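Visite chez Larkaddale : beaucoup de démonstrations, peu de réponses

On nous avait promis un atelier où des robots « apprennent en regardant ». À la journée portes ouvertes de Larkaddale, en mars, j'ai surtout vu des écrans. Le rendez-vous était à 9 h 30, le café est arrivé à 10 h 15, et entre les deux une présentation dont j'ai retenu un chiffre, 1 674, affiché en très gros sur la troisième diapositive. C'est le nombre de démonstrations que l'équipe a enregistrées en simulation pour son programme Drollico. Saisir un objet, le soulever, le reposer ailleurs, recommencer.

Azadeh Salehi, qui dirige la collecte, parle vite et bien. Selon elle, la quantité finit par compenser la pauvreté de chaque essai. J'ai demandé combien de ces 1 674 démonstrations avaient été écartées. Réponse : 451. Plus du quart, donc, et la diapositive n'en disait rien. On m'a expliqué que les essais ratés étaient conservés dans un dossier à part, « pour plus tard ». Je connais bien ce genre de dossier, nous en avons un aussi chez nous.

La salle de travail se trouve au bout du couloir. Les opérateurs y pilotent un bras virtuel avec une manette, casque sur les oreilles, par séances de 33 minutes. Pourquoi 33 ? Rasmus Mägi, qui encadre les équipes du matin, m'a répondu que c'était une moyenne de fatigue mesurée l'an dernier. Je n'ai pas réussi à savoir sur combien de personnes. Il m'a laissé essayer. La commande de rotation du poignet est inversée par rapport à ce que j'attendais, et j'ai passé mon premier essai à tourner dans le mauvais sens. Au deuxième, j'ai renversé l'objet. Les deux ont été enregistrés, m'a-t-on précisé avec le sourire. J'espère qu'ils sont dans le bon dossier.

Le point faible, à mon avis, c'est la variété. Les décors sont tirés d'une bibliothèque de meubles et de bibelots achetée à Vieira, un fournisseur de modèles 3D, puis assemblés par un script. On change le bureau, on change le sol, on déplace les objets, et chaque combinaison compte comme une scène nouvelle. Jarosław Kaczmarczyk, auteur du script, défend la méthode : un système qui a vu des assemblages improbables serait moins surpris par un vrai salon. Possible. Je n'ai vu aucun essai dans un vrai salon.

Quant aux consignes données aux opérateurs, elles tiennent sur une page. Rien sur la manière d'approcher un objet haut et étroit, rien sur ce qu'il faut faire quand deux choses se gênent. Chacun improvise, et le modèle est censé en tirer une règle.

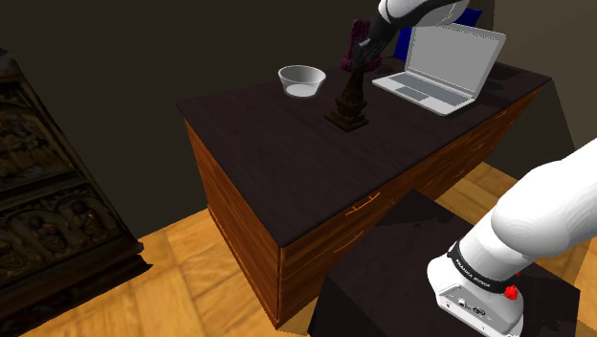 Une scène simulée de la collecte : le bras Franka Emika, pince au-dessus d'une figurine brune, entre un bol blanc et un ordinateur portable ouvert.

J'ai posé la question du passage au réel à Ngan-ling Shih, chargée de l'évaluation. Elle a été la plus franche de la matinée. Les tests sur machine doivent se faire sur le site de Mernidstead, le calendrier a déjà glissé 2 fois, et elle refuse de donner un taux de réussite avant d'avoir des mesures propres. Je préfère cela au gros chiffre de la troisième diapositive.

Côté pratique : le parking est minuscule, venez en bus. La visite se termine vers midi et il faut rendre son badge à l'accueil. J'ai demandé par écrit le détail des 451 essais écartés, avec les motifs. Je compléterai ce compte rendu si je le reçois.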